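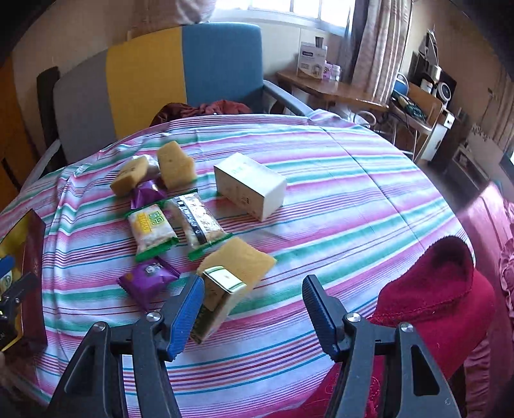 Valentina Palma asks whether a printed cotton tablecloth may be washed with the rest of the household linen, or whether the colors require separate treatment. She adds that her last one lost its brightness within a single summer.

Colored table linen may be washed at home in nearly all cases. Before the first wash, the care label should be read and the colors tested. Dampen a hidden part of the hem, press a white cloth against it for a minute, and look at the cloth. If any dye has transferred, wash the item alone in cold water until the test comes back clean.

Sorting

Keep table linen apart from towels, which shed lint and rub against smooth weaves. White napkins should not be added to a load of bright cloths, even when those cloths have been washed many times before. Shake crumbs outdoors. Loosen dried food with the back of a spoon, working from the outer edge of the spot toward the middle.

Stains

Treat stains before washing and never put a stained cloth in the dryer. Heat sets most food stains, and a mark that has been dried in is seldom removed completely.

Coffee and tea: Rinse from the back of the fabric with cool water, then apply a small amount of liquid detergent and leave for 15 minutes.

Grease and salad oil: Cover with cornstarch, brush off, and rub in a drop of dish soap. Wash at the warmest temperature the label allows.

Candle wax: Allow the wax to harden and lift off what will come away. Place the cloth between two sheets of plain paper and pass a warm iron over it, changing the paper as it takes up the wax.

Red fruit: Rinse at once with cold water. Do not use bar soap, as it may fix the color. Chlorine bleach is not suitable for any dyed cloth.

Washing and drying

Turn printed cloths wrong side out and fill the drum loosely — a tightly packed load comes out badly creased and poorly rinsed. Use a detergent made for colors. Fabric softener is best left out, as it reduces the ability of napkins to absorb spills.

Dry in the shade. A cloth that hangs in direct sun week after week will fade along the fold where it meets the line.

Ironing and storage

Iron cotton while still slightly damp, starting at the center and moving outward. Sharp creases respond to a light spray of water and a second pass. Cloths kept for occasional use should be rolled around a cardboard tube, or refolded along new lines every 3 months. Starch should be washed out before long storage — it attracts insects and stiffens the folds.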